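Melnyk Hall Gallery: The Backdrop Cloth and the White Table

This gallery shows the cloth corner at Melnyk Hall, where members set up a table and a backdrop for photographing small items. People ask us most often about the cloth: what color it is, how it should hang, and whether it needs to be ironed. Two close views are included on this page, with notes on hanging, folding and care. The notes apply to the large cloth only. The small felt squares kept in the Terkero drawer have their own page.

The cloth was bought as a single length from Braltumier in November. It is listed in our supply book as item 505, and it replaced a black cloth that showed lint in every picture. Members voted for a dark blue-green after trying several samples. It suits silver, glass and pale pottery. It is less useful for dark leather or anything navy, and for those we suggest the gray paper roll.

1. Cloth behind the table

The dark teal-green fabric hangs as a backdrop and comes down against the back of the white tabletop. A long vertical crease runs down from the top, left of center, and fades lower down. 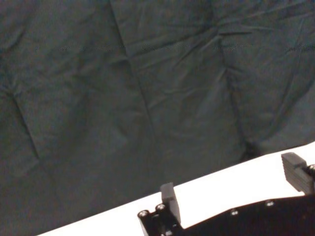 Ghislain Beaudoin wrote in to say that a crease like that should be steamed and never pressed, that the iron in the hall cupboard runs too hot for dark fabric, and that a pressed cloth can end up with a shiny patch that shows worse than the crease did. He also asked for the steamer to be put back with its tank empty.

We have added the steamer to the sign-out sheet. It takes a few minutes to heat. Work from the top of the cloth down and keep the head moving. Small wrinkles can stay if the item is going to be photographed close up with the background out of focus. Long creases are different, as they can read as a line behind the object even in a soft background.

Hanging the cloth

The rail above the table takes a cloth up to 200 centimeters wide. Use the wide clips from the blue tin. The narrow ones leave a pinch mark that takes a long time to drop out. Put one clip at each end first, then one in the middle, then fill in between. Pull sideways only as far as it takes to remove the slack. If you pull hard on one corner, the wrinkles spread out from that corner and you will have more of them than you started with.

There are two ways to finish the bottom edge:

Straight drop. The cloth hangs behind the table and meets the back of it. You get a clear line between dark and white. This is the usual setup for catalog pictures, where the object stands on the white surface.

Sweep. The cloth is brought forward over the table in a loose curve and the object stands on the fabric. Leave plenty of cloth at the back so that the curve is gradual. Weigh down the front edge with the sandbags, not with books.

For a straight drop, check the place where the cloth meets the table before you start. Fabric tends to gather there and make a dark pocket. Lift it, let it fall, and smooth it outward with the flat of your hand.

2. Folds and shadows

Fine ripples and small puckers, with deeper folds where the shadows collect. The raised parts of the wrinkles are the lightest, and the cloth reads closer to slate gray than in the first picture.

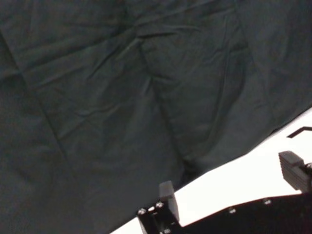
Ghislain Beaudoin
Gallery editor and supplies coordinator, Melnyk Hall

The color question comes up often enough that I will answer it here. Dark blue-green fabric can look quite gray in one picture and quite green in the next. If you need a set of pictures to match, fix the white balance on your camera before the first one and leave it alone until you are done. Shoot the gray card at the start. The card is in the Terkero drawer, in a plastic sleeve.

The white table needs some care with exposure as well. A bright white surface next to a dark cloth will lose its texture quickly. Members who want to keep some detail in the white should take the exposure down a step and check again. Members making cutouts can leave it bright.

Care and storage

Shake the cloth out before hanging it and again before putting it away. Use the lint roller for hair and thread. Tape is fine for a single spot, but lift it slowly.

Do not fold the cloth into a square. It goes on the cardboard tube marked Gritamach, face in, with the top edge first. Two people make this much easier. Roll it without stretching and tie it loosely with the cotton tapes. Most of the long creases we get come from the cloth being folded over a chair back and left there.

The cloth is washed cold, by itself, and dried flat on the long rack. Please don't take it home to wash. Leave a note in the supply book and it will be done with the next load.

Booking

The cloth corner is booked in the same way as the other tables. Call extension 2241 or write your name on the sheet by the door. There is room for 19 bookings on each sheet, and a new sheet goes up when the old one is full. If you are bringing your own backdrop, write that down too, so that the rail can be cleared for you.

Page updated 23 August 2026

Previous gallery: Paper Rolls and Card
Next gallery: Felt Squares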